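Keeping Dristia alive: notes for the Flulholm workshop evening

(Slide 1. Wait for the laptop to wake up. It will take its time.)

Dristia is our two-armed tube cell. I look after it, in the sense that one looks after a goat.

Start with the morning check. Power on at the base, then hands off for 5 minutes while the joints warm up. I used to skip this. The arms then spent the first hour missing by a hair and I spent it blaming the software, which is Nutex and usually deserves it.

Then the home position. Both arms go to zero, and I look at the pencil marks on the joints. If they don't line up, home again. If they still don't line up, tea, then the hex keys.

(Pause for the hex key people. There are always some.)

Screws. We go round the links every 40 hours of running. Thread lock on the wrist, none on the camera bracket, as you will want that off again sooner than you think. Giáp, the older cell next door, shed a bracket screw in October and we found it in my shoe.

(Slide 2.)

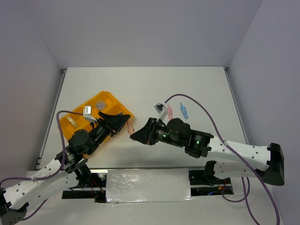 Cables are what I get called out for. Every arm wants to turn its wrist, and every camera wants to stay plugged in. On Dristia the purple cable leaves each camera and gets clipped or tied to the white link further back, with slack left before that point. On the right arm you can see how much: it goes up and over in a proper arch. Too little and it tugs the plug at full reach. Too much and it goes fishing among the tubes. My rule is to move the wrist by hand to both ends of its travel before tightening anything.

We swap the camera cables at 300 hours, broken or not. Last round took me 17 minutes an arm, swearing included.

(Questions. If someone asks about the budget, point at the biscuits.)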